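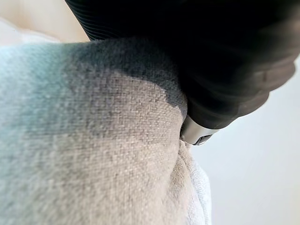
Soft finger vs. parallel jaw for towels, wrist cam views

plikville_pat
Started this over in the general section and got told to move it here, so sorry if you've read half of it already. I've been trying to get one arm to pick up cloth off a table, mostly towels and microfiber rags, and I'm stuck between two grippers. One is the parallel jaw that came with the arm. The other is a black soft finger setup I got used from a guy in Nunwood, and I'm running that one now with the little wrist camera.

The good news is that the soft finger is very forgiving on height. I can be off by a few millimeters and it just pushes into the pile and bends, where the jaw would be stabbing the table and tripping the force limit. The bad news is that I can't see a thing at the moment of contact. The finger takes up the whole upper right of the view, and the spot I care about is tucked right down in the cloth next to the silver collar. My segmentation also hates gray towels. It keeps cutting off the dark area under the finger like it's a separate object.

Anybody running something similar? Should I move the camera, change the finger, or go back to the jaw and live with the bangs?

rikisgate
Move the camera. You've got it way too close. I had mine tucked in like that for months and every grasp looked like a black blob leaning on a gray blob. I put it on a bracket off the side of the wrist, tipped in a bit, and now I get the contact point plus enough table to know where I am.

gray_area_88
I'd leave it where it is and fix the lighting. That dark curved patch under the finger could just be shade from the finger itself. Or is the towel damp there? I can't tell from one still and I doubt your network can either. Try a ring light or even a cheap LED strip on the wrist before you start printing brackets.

plikville_pat
Good question, I'd have to go squeeze it, lol. There was a cup of coffee on that bench earlier so I'm not promising anything. I'll run the same pick with the bench lamp moved and see if the patch moves too.

tendonitis
Going against both of you. I wouldn't use a camera for the contact part at all. Use it to find a fold, go in blind, and let motor current tell you if you've got something between the fingers. Cloth is thin and squishy and half of it is out of focus at that distance anyway. You're asking the picture for something it doesn't have.

rikisgate
Motor current on a soft finger? Good luck. The finger eats all the force before the motor knows about it. On a jaw, sure.

tendonitis
Works on mine. It's a small signal but it's there if you close slowly and filter it. I'm not saying it's pretty.

isoler
Hi all, Inmaculada Soler here, I used to post under a different name and lost the password. I did a comparison kind of like this last October, jaw against soft finger, on the same arm with the same controller. I ran 500 picks with each one on hand towels thrown down in a heap.

Jaw with rubber pads was better at grabbing a single layer. Soft finger was better at grabbing anything at all. If your job is "get a towel off the pile," use the soft one and don't look back. If your job is "get the corner of a towel," the soft one will drive you up the wall, it rolls the fabric under itself and comes up with a big wad.

On the camera thing I'm with rikisgate, mostly. But look at where your fold is, Pat. It's below the collar, with that paler edge running down, and you can see it fine from where the camera is now. I'd kill for that edge. If you swing the camera out to the side you may lose it behind the finger, depending on which way the cloth is lying.

plikville_pat
Oh, that's a good point! I was so busy being mad at the dark patch that I didn't think about using the fold as the target. It's got the light fibers along the outside and plain background to the right of it, so the contrast is way better there than anywhere in the middle.

Which pads did you use on the jaw?

isoler
Just neoprene sheet glued on, cut with scissors. I tried a ribbed pad too and it picked up lint like crazy, had to clean it every 50 picks or so. Smooth neoprene was less grippy on day one but it stayed the same.

gray_area_88
How do the ribs on your finger hold up, Pat? I can see fine grooves up toward the top of it. Mine are full of fuzz after a session with terry cloth.

plikville_pat
Those are up high enough that they don't touch the towel much, at least at the angle I come in. I come in on a diagonal. When I tried straight down, the finger buckled sideways and I got nothing.

carrasco
What controller? I went through this and half my "gripper problem" was the controller closing too fast. Mine takes a close time in milliseconds and the default was tiny. I ended up at 700 and the number of dropped towels went way down with no hardware change at all.

plikville_pat
It's a homemade thing on a microcontroller, so I can set whatever I want. I'm at 508 right now, and please don't ask why 508, it was the number that came out of a bad calculation and it worked okay so I left it. I'll try yours.

tendonitis
See, slow close. Told you.

rikisgate
Slow close is fine, I never argued about slow close. I argued about reading current off a rubber finger.

plikville_pat
Okay, 6/27/21 update. Moved the lamp, went to carrasco's close time, and changed the target to the outer edge of the fold. Camera stays put for now. I've got 3 towels in rotation and the light gray one is doing a lot better. The segmentation still splits on the darker stuff, so I'm masking out the finger plus a margin and ignoring whatever's right under it.

I haven't put the jaw back on yet. I've got a sheet of neoprene on order and I'll do a proper side by side once it gets here. Rikisgate, if you still have the file for that bracket, send it over, I want to try it before I decide.

rikisgate
Sent. You'll need to drill out the two outer holes, I printed it a bit tight.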